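1st February

Back on the sourdough starters. Jar 2 was a mess when I got in, with a gray skin on top and that nail polish smell, so I scraped it down to the last spoonful and fed it twice over. The Losance rye is finished (I used the end of it on jar 2, sorry Banafsheh, I know you had plans for it) and I've opened the bag of Lenz whole wheat. Let's see if it sulks. They always sulk for a couple of feeds when the flour changes.

Big news first though: the cabinet finally holds its temperature! Yesenia moved the probe off the back wall and onto the middle shelf, and it sat at 71 all night. In January we were chasing that thing up and down like idiots, and I'm now suspicious of everything I wrote about the "slow" batches. Some of those were probably just cold. I've put a pencil mark next to each one in the old notebook so I don't quote them to anybody.

Water. I've been going back and forth on whether the tap water is holding us up, and I still don't think so, but I'd like to stop arguing about it. So: same flour, same jar shape, one lot on tap, one lot on tap left out overnight, one lot on bottled. Everything at 62 percent hydration for the dough test, because that's what the Muvach loaf uses and I can shape it half asleep. 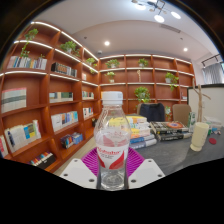 The stiff dough is a pain to mix by hand, by the way. I gave up on the spoon and went in with wet fingers, then spent ages picking it off the scale. Next time put the scale in a bag BEFORE starting. I write this every time and I never do it.

Rarniva bake from yesterday: crust lovely, really dark and blistery, crumb tight at the bottom and one giant cave under the top. Underproofed, I'd say. Yesenia says it's my shaping and she may be right, I was rushing. Half of it went in the freezer for toast anyway.

Flour order: we went through over 2,000 grams just on feeds, and that's silly. Smaller jars, smaller feeds. I can't see why we'd need more than a spoonful to carry over.

To do
Label the lids as well as the jars (they got swapped again)
Ask Banafsheh where the good bench scraper went
More rye
Check jar 2 before lunch, and if it still smells of nail polish start over from the dried flakes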